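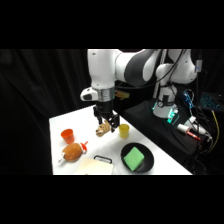

Morkau 320 benchtop sander: review
Ovidiu Ene, 1 Dec 2018
3 min read

The Morkau 320 is a disc and belt sander for small workshops. I bought mine in April and have used it mainly on hardwood offcuts and the odd bit of aluminium angle.

The base is cast and sits flat. Belt tracking is set with a single knob and held its setting through most of a belt. The mitre gauge has noticeable play in its slot; a strip of foil tape took it up. The table tilt scale read 3 degrees out on delivery, so check it against a square before trusting it.

Dust collection is average. The port suits a 30 mm hose, and fine dust still escapes at the disc. Noise is moderate on the belt and harsher on the disc.

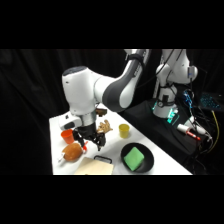
Which belts fit it?
Any belt of the standard length for this class. I run Suvarna cloth-backed belts, which outlast the supplied one. The Varninis paper belts split at the join.

At $700 it is fair value if you don't mind adjusting the gauge.

14 comments | 3 shares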